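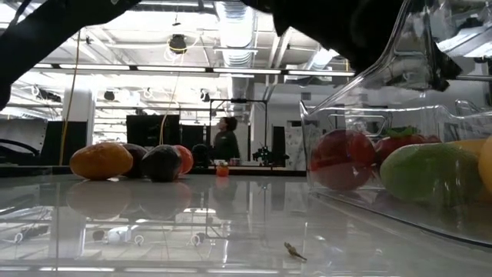
ok so a few people asked what our robotics class does all term, thread time. Our final project is sorting. You get a two-arm setup, a table, a clear bin and a pile of fake fruit, and by December your code has to put the fruit where it goes without you touching anything.

Sounds easy!! I thought so too. I signed up thinking I'd be done in a couple of weeks and spend the rest of the term making it wave at people.

First you drive the arms yourself and record it, over and over. Our team is at 1,941 recorded tries. The team next to us (they named their project Drevemo, we are Zisier, please don't ask) has 2,895 and they bring it up constantly.

Then you train on all of that, let it run on its own, and watch it do something you have never once done in your life.

The shiny table is a whole thing. Fruit gets a reflection, the ceiling lights get a reflection, and our first model kept reaching for spots with no fruit in them. We threw out 753 of our early recordings and redid them slower, with the lights on every time. Way better after that.

My favorite part is going through the wrist camera footage. You're basically riding along on the robot's hand, and when the arm swings fast everything turns to soup.
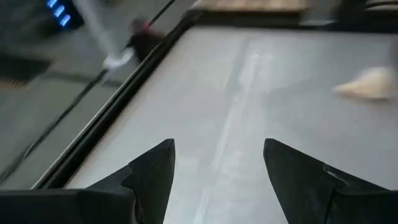 wrist cam, mid-swing, nothing in the grip

Thaís Conceição (our TA, endlessly patient) had us go through a big stack of frames like that one and decide which were too blurry to keep. I was tossing nearly all of them. She made me put a bunch back — the arm is going to see blur when it runs for real, so it may as well see some now.

Where we're at: 76 percent of the fruit ends up in the right place on a good run. Round stuff is fine. Long stuff is a nightmare, the fingers close on the end of it and it spins away like it's got somewhere to be.

Next up is slowing down the last bit before the grab, and maybe a second try if it misses. Demo is at 4 pm on the last day of class, come by if you're on campus, I'll be the one talking to a plastic mango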